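Visiting Us on Open Day: Your Questions Answered

We get a lot of email in the weeks before open day, and we love it, but a good many of you ask the same things, so we've gathered the answers on one page. It has grown a bit each year. Please read as much or as little as you like, and if your question isn't answered by the end, write to us anyway.

What is Clesent, and what will I see on open day?

Clesent is a small robotics workshop on the upper floors of the Plonham building. We teach robots to do ordinary things with ordinary objects: picking up a cup, sliding a book to one side, putting a pen back where it came from. If you were hoping for robots that dance or do backflips, I'm afraid we'll disappoint you, but people do tend to stay at our tables longer than they planned!

On open day there are three things going on. There's the hand-held gripper table, where visitors can do the work themselves. There's the arm demonstration in the back room, where our robot arm (we call it Datura, after the plant one of us was failing to grow at the time) tries tasks it has learned. And there's the talk, which Eusebio Yupanqui gives twice, once in the morning and once after lunch.

When is it, and how long should I plan for?

It's on a Saturday in January, and the doors are open from 10 in the morning until 4 in the afternoon. Most people spend an hour or so with us. Families with children who get attached to the gripper table may want to allow longer, and perhaps bring a snack.

The talks start at 11:00 and 2:00. They are the same talk, give or take the stories, so there's no need to come to both.

Do I need a ticket?

Entry is free, but we do ask you to reserve a place, as the rooms aren't large. We have 100 places for the morning and 100 for the afternoon. You pick one or the other on the booking form, and once you're in you're welcome to linger past the changeover. If you've reserved and find you can't come, a quick note to let us know means someone on the waiting list gets your spot, and they're always so pleased.

What exactly happens at the gripper table?

This is the one we're asked about most, so forgive a longer answer.

You hold a gripper in your hand, a bit like a pair of kitchen tongs with a camera attached. It has two fingers with soft ribbed pads on the inside, and when you squeeze, the fingers close. You use it to pick things up and move them. The camera sees the fingers and whatever is near them, and the recording can later be used to teach a robot arm how a person goes about it. You don't have to wear anything or stand in any special way. You just do the task, put things back, and do it again.

The tasks are deliberately homely. We lay out the kind of clutter you'd find wherever someone sits down to work, and we ask you to move one item to a new place without knocking over its neighbors. A computer mouse is one of my favorites to give people, as it's smooth and rounded and you have to think about where to take hold of it. Beginners nearly always come straight down from above, and that's a perfectly good way to start. After a few tries you'll find yourself tilting your wrist before you've even decided to. 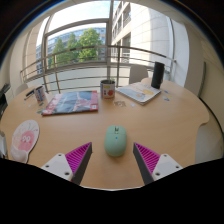 Why do you use a messy table and not a clean one?

A robot that has only ever practiced on a bare surface with one object on it gets flustered, if I may put it that way, the moment there's a magazine or a mug nearby. Real tables have things on them. They have mouse pads with cartoon faces and pens that have wandered off and little stickers that came from who knows where. We want the recordings to include all of that, so we leave it in.

We also like windows. Daylight changes as the day goes on, and that's useful variety, although it does mean that a visitor who comes at 10:30 and a visitor who comes at 3:30 are giving the robot rather different lessons. Both are welcome.

Is it hard? I'm clumsy.

Oh, please come! Clumsy people are a gift to us. Everyone drops things, including those of us who do this all week, and a dropped object simply means we set it back and begin again. The staff member at your table will show you how to hold the gripper and will do one try alongside you first.

Left-handed visitors can use their left hand. The gripper works the same either way.

What happens to the recordings I make?

Nothing, unless you say so. Before you start, you'll be given a one-page form with two boxes. One lets us keep your recordings for training, and the other asks us to erase them at the end of the day. Either answer is fine, and we won't try to talk you around. For anyone under 18, a parent or guardian fills in the form.

Our camera points at the fingers and the tabletop, but if you're moving about it can catch a bit of the room too, so we ask other visitors to stay behind the line on the floor while someone is recording. If a face does get in, we remove that stretch before anything is kept.

Last year our visitors made 900 recordings in one day. We were astonished, and our file-naming system has only just recovered.

Can I touch Datura?

No, sorry. Datura works behind a clear screen, and we ask everyone to stay on their own side of it, even when the arm looks as though it's resting. You can stand quite close, though, and the demonstrator will take requests from a list of tasks. You might ask for the cup to go on the saucer, for instance, or for the pen to go into the can.

Will the demonstration work?

Usually! We've decided not to rehearse it into something slick. Datura will try a task in front of you, and sometimes it'll get it the first time, and sometimes it'll close its fingers on thin air and have another go. In our last round of tests before writing this page, it managed 72 out of 100 tries on the cup task, and the pen task was worse. We'll have newer numbers up on the board when you come. If you see it miss, do ask the demonstrator what went wrong, as that's often the most interesting conversation of the day for both of you.

Is the talk suitable for children?

Eusebio keeps it to 25 minutes and uses no equations. Children of eight and up generally enjoy it, and younger ones are welcome too, but may prefer the gripper table. There are seats near the door for anyone who might need to slip out. He takes questions afterward and will cheerfully go on answering them in the hallway until someone brings him a sandwich.

Can my child use the gripper?

Yes, from age six, with an adult beside them. For small hands we have a lighter one with an easier squeeze. Children often start inventing their own tasks, and we encourage it as long as everything stays on the table.

I use a wheelchair. Can I take part in everything?

Yes. The Plonham building has an elevator from the side entrance on the parking lot side, and all our rooms are on one level once you're upstairs. One gripper table is kept clear of chairs on the near side so you can roll right up, and its height can be changed. The screen around Datura is clear down to the floor. There's a quiet room at the end of the hall, with soft lighting, open to anyone who would like a break from the noise.

Please mention on the booking form anything else that would make your visit easier. We do read that box.

Can I take photos?

By all means, of the tables and of Datura. Please ask before photographing other visitors, and leave your flash off in the back room, where it confuses the arm's cameras.

Is there food?

The Arango café on the ground floor is open until 3:00 and does a very good lentil soup. Upstairs we'll have coffee, tea and a tray of cookies in the hall. No drinks at the gripper tables, please, however tempting it is to set one down.

Where do I park?

The lot behind the building is free on weekends and fills up by late morning. There's a bus stop across the street, and bike racks next to the front steps. When you come in, follow the signs to the second elevator. The first one is for deliveries and will take you somewhere much less fun.

I teach. Can I bring a class?

Open day itself is a bit crowded for a school group, so we run separate visits on Tuesdays for up to 24 students. They cover the same ground at a slower pace, and every student gets a turn with the gripper. Teachers can reserve through the same booking form by choosing "school visit." Spring dates go quickly.

I enjoyed it. Can I come back and do more?

We'd be delighted. There's a sign-up sheet at the front desk for people who would like to come in for longer recording sessions during the year. These last two hours, we cover your bus fare, and you need no experience beyond what you'll pick up on the day. Leave your email address and we'll write to you in the month after open day with the first set of dates.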